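Last updated: 11/08/2021

Putting Kadomby on Its Feet: A Report on a Student Production at the Jansen Studio

Final project report, Theater and Performance

Where the project came from

I had wanted to do something with Kadomby ever since I found the script in a box of discarded playbooks outside the Gridosow library, with the cover gone and somebody's lighting notes penciled down the margins of the first act. It's a small play about a family that runs a ferry, and about the winter when the new bridge opens and people stop needing them. Very little happens in it. The father keeps the timetable going, the daughters argue over whether to sell, and a man from the bridge company comes to dinner and stays longer than anyone wants him to. I read it on the bus home, missed my stop, and read it again on the walk back.

The project asked us to take one text from page to performance and to write honestly about the decisions along the way, including the ones we would take back. I was the director, and I also ended up doing a good part of the sound (more on that below, and I am sorry in advance to anyone who sat near the left speaker on opening night!). We had 4 actors, two performances, and the Jansen Studio, which seats 100 if you put out the folding chairs at the sides.

What I hoped to learn

My main question was a plain one: how quiet can a play be before an audience stops leaning in and starts looking for the exit? Kadomby is full of pauses. The script marks them in three different ways, as "pause," "silence," and "the river," and nowhere does the writer explain how the third one differs from the other two. I thought a whole report could be made out of that, and in a way this one is.

I was also curious about playing it with the audience on two sides. The older students' show at Rendora last year had been done that way, and I remembered spending half the evening watching the faces across from me, which I enjoyed a great deal and which my roommate hated. For a play about people who can't stop watching each other, it seemed worth trying.

Cutting the text

The full script runs long for a student slot, so we had to trim it. I went at it too eagerly at first. My earliest cut took out nearly all of the talk about engine parts and fuel, on the idea that it was padding, and at the first read-through the father came across as a man with no job. The actor playing him was very patient about this and asked, kindly, what he was supposed to be tired from. So back went the engine. What came out in the end was a subplot about a cousin who writes letters, along with most of a speech on the history of the town, and I only miss the last letter, which has a lovely line about ice.

Something I would tell anyone doing this for the first time: read your cut aloud, the whole way through, before you hand it to the cast. On paper the jumps looked smooth to me. Out loud there was a place in the second act where the older daughter answered a question that was no longer in the play, and we carried that mistake around for a week of rehearsals before the younger daughter stopped and said she didn't know what her sister was talking about.

Rehearsals

We worked in whatever room we could get, which meant that the staging kept shrinking and stretching. For the first stretch we sat and talked, probably for too long. I love table work and would happily do nothing else, but actors want to stand up, and I could feel the energy in the room dropping whenever I said "just one more page." By the time we were up and moving, the lines were well understood and not very well learned.

The dinner took more rehearsal than any other part of the play. It's the long sequence at the center, when the man from the bridge company has been invited in out of politeness, and the family serves him, and there's no open argument at all. I wanted the whole fight to happen in how people passed things and who sat down first. We tried it a dozen ways. For a while it was played very fast, almost as a comedy, and it got big laughs from the people sitting in on rehearsal, but the laughs used up something the last act needed, so we slowed it down again and kept only the business with the chair. 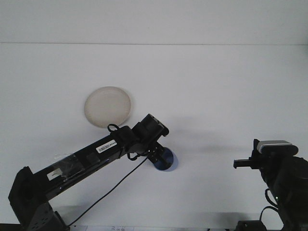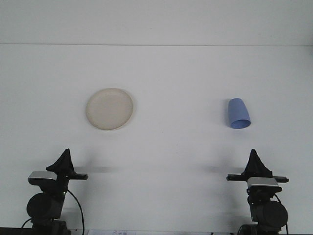

In the version we settled on, the father doesn't eat. He talks about the weather, he asks the guest about the drive over, and he never once picks up his fork. The actor came up with this himself and didn't mention it to anyone. The younger daughter noticed during a run and began glancing at his food, and then the older one caught her glancing, and from there the whole table had a secret they were keeping from the visitor. I changed almost nothing after that. It's the part of the production I am proudest of, and I had the least to do with it.

The pauses

For "pause" we took a breath and moved on. For "silence" we agreed that someone had to decide not to speak, and that the audience ought to be able to tell who. That left "the river," and we went around and around on it. One idea was to play an actual sound of water. Another was to have everybody look toward the window. I tried both and disliked both, because they made it too easy to know what you were supposed to be feeling.

What we did in the end was let the actors stop acting with each other for a moment, so that each of them went off into a private thought and then came back. I know how that sounds written down! In the room, though, it worked better than I had any right to expect, at least on the second night. On the first night the cast was nervous and the rivers were short, and I could see from my seat by the door that they were hurrying back to the dialogue as if somebody had left a stove on.

Design and sound

The set was plain. We had chairs, a window frame hung from the grid, and a floor painted a dull green that looked gray under the lights and that I wish I had tested sooner. Costumes came out of closets, mostly our own. The one thing we spent real money on was the father's coat, which had to look as though it had been to sea and back, and I still think it earned its keep.

Sound was my weak spot. I had recorded a ferry horn for the end of the first act and set the level in an empty room. A full house soaks up more than you'd think on one side and less on the other, and on opening night the horn went off like the end of the world, right into a soft line from the older daughter. A gentleman in the side seats put his hand on his heart. I turned it down by half for the second night, and then it was a bit too timid. If I had the chance again I would set it with people in the chairs, even if I had to bribe friends to sit there.

The audience

We had 151 people over the 2 nights, which pleased me very much for a play that no one I spoke to had heard of. After each performance we left cards on the chairs with a single question, "When did you feel most involved, and when least?" I'm glad I kept it to one, as the answers were longer and more thoughtful than I'm used to getting from a form.

The dinner came up over and over as the high point. The low point was more divided. Several people named the opening, which I had thought was charming and which is in fact a man reading out a timetable while the audience waits to find out who he is. Others named the pauses in the last act, and one card just said "too much looking." I have gone back and forth on that card. I believe the writer of it was seated facing the window, and from there you got a good deal of the backs of people's heads during the very moments I was so fond of. That's a cost of the two-sided layout that I didn't think through. I had watched nearly every rehearsal from the same side of the room, out of habit, because that was where the outlet for my laptop was.

On the other hand, quite a few people wrote warmly about seeing the rest of the audience. One woman said that watching a stranger across the way start to cry had set her off too. You don't get that from a front row.

What I would change

I would get the cast on their feet sooner. I'd move my own chair every day. I'd put the cousin's last letter back in, perhaps as something the younger daughter reads to herself, and trim the timetable at the top to make room for it. I would also ask for help with sound from someone who knows what they are doing, and let them do it without me standing behind them.

As for my question about quiet, my answer for now is that an audience will sit through a very long silence if they know who is keeping it. Where they couldn't tell, they drifted, and I can match the drifting on the cards fairly closely to the places where the actors and I had never really agreed on whose moment it was. I didn't see that until I laid the cards next to my prompt script, and by then the chairs were already stacked.

The cast would like to do it again, and there has been some friendly talk of a short revival at Rendora in December, if a slot comes free and the coat hasn't been returned to its owner. I have started a new cut just in case. The ice line is in it.

Related projects

Playing to Two Sides: Notes on Seating at Rendora
Sound Before Sight: A Radio Play in the Jansen Studio
Who Goes to the Theater in Gridosow? A Student Survey
Costumes on Almost No Money
Learning Lines Late: A Rehearsal Diary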